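The Trorden petition, and where things have got to over the break

2022-01-03
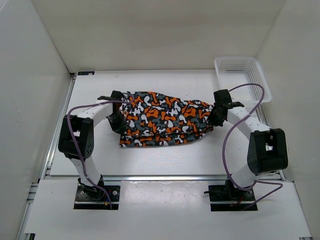

4 min read

Happy new year to the lot of you, and thank you for the messages about Mum's hip (she's home, she's cross, she's fine). A few of you have also been asking what on earth is going on with the Trorden council office. I've been meaning to sit down and write it all out properly since before Christmas, so I've made a pot of tea and I'm going to try to do it in order, which as regular readers know is not my strong suit.

So, going back to September. The shire put out its draft service plan, all of it very glossy, and tucked in near the back was a paragraph saying that "customer-facing functions" would be "consolidated at Jornstead". What that means in ordinary words is that the counter on Kauppinen Street, where I've paid my rates and registered three dogs and once had a good cry over a fencing dispute, would shut, and all of us on this side of the river would drive to Jornstead or do it online. If you've got a car and decent internet that's a nuisance. My neighbour two doors down has neither, and she's the one who rang me about it, having read the whole plan at the library with a magnifying glass.

The petition was Aleksi Kuusisto's doing more than anyone's. He'd been through the shire's rules on petitions and found that anything with 500 signatures from ratepayers has to be tabled and answered in writing within 60 days, and off he went with his clipboard to the bakery, the footy, the tip, everywhere. I did two mornings outside the chemist and got sunburnt on one side of my face. We finished on 1,181! In a place our size I still think that's marvellous, and I'd like to say a proper thank you to the lady who signed and then went home and brought back her entire netball team.

It was tabled at the last meeting of the year. I'd never been to one before and I recommend it if you like sitting on hard chairs. Speakers from the public gallery get 5 minutes each, with a little bell when the time's up, and Aleksi got through his with a few seconds left, very calm, mostly about the number of people who come in to the counter to have a form explained to them. Then the shire's side had their turn. I want to be fair here, as I know some of you work for them. They said the building needs a new roof and that the lease on the upstairs rooms is ending, and I can well believe it, I've seen the buckets. What bothered me was that there was no figure for the roof in the papers, and when Cr Ville Kokkonen asked for one he was told it would be "provided in due course".

Cr Kokkonen and I have not always seen eye to eye (long-time readers will remember the roundabout), but he did us a good turn that night. He moved that nothing be decided until the roof figure and the counter visits were both on the table, and it got up by a single vote. There was a bit of a cheer, and a bit of a telling-off from the chair about the cheer.

That's where we are. The counter is open as usual once the holidays finish, the clock is running on the written reply, and I'd guess we'll see the plan come back in a slightly different coat before autumn. There was some talk in the car park afterwards of a shared counter at the Skomen Road library instead, one or two days a week. I haven't made up my mind on that. The parking's better and it's flat all the way from the bus stop, but one day a week is the sort of thing that turns into one day a fortnight while you're looking the other way. I'd love to hear what you think, particularly if you're out past the silos and would be coming in for it.

If you'd like to write to the shire yourself, do it in your own words and put your street address on it, as the ones without an address get filed separately. Aleksi has offered to read over anybody's letter. He's at the bakery most mornings, the table by the window.

Next post will be the plum jam, I promise. I've got two buckets of them on the laundry floor and they won't wait.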